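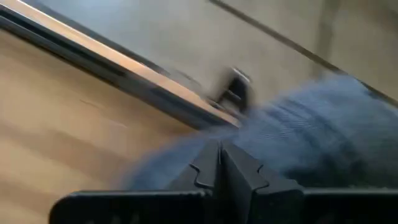 Blue fabric in the sorting room, March.

Progress report to the Stonberg fund, third quarter of the grant
Jirklow Clothing Reuse, Brutonbridge

When we applied, we promised to have donated textiles sorted, folded and out the door within 3 days of arrival. We are now at five, down from nine, and would like some credit for the direction of travel.

Intake has held at 200 bags a month. Of these, 70 go straight to the Soliman Street shop, and the rest wait their turn on the floor, a storage system we did not cost in the original budget because we did not know we had one.

Denim continues to be our most generous category. People in Brutonbridge apparently buy jeans in order to give them to us.

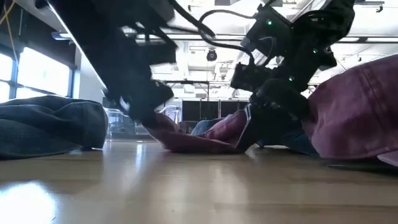 Spreading things out before folding takes more room than the plan allowed, and piles have a way of introducing themselves to each other. Rachid Salem has redrawn the layout so that denim gets its own side. The piles have been informed.

Spending is at 90 percent of the line for shelving, with the last unit due on a Monday that the supplier has so far declined to name. We ask to move what is left over into bags and labels. Revised figures are attached, along with the receipts you asked for twice.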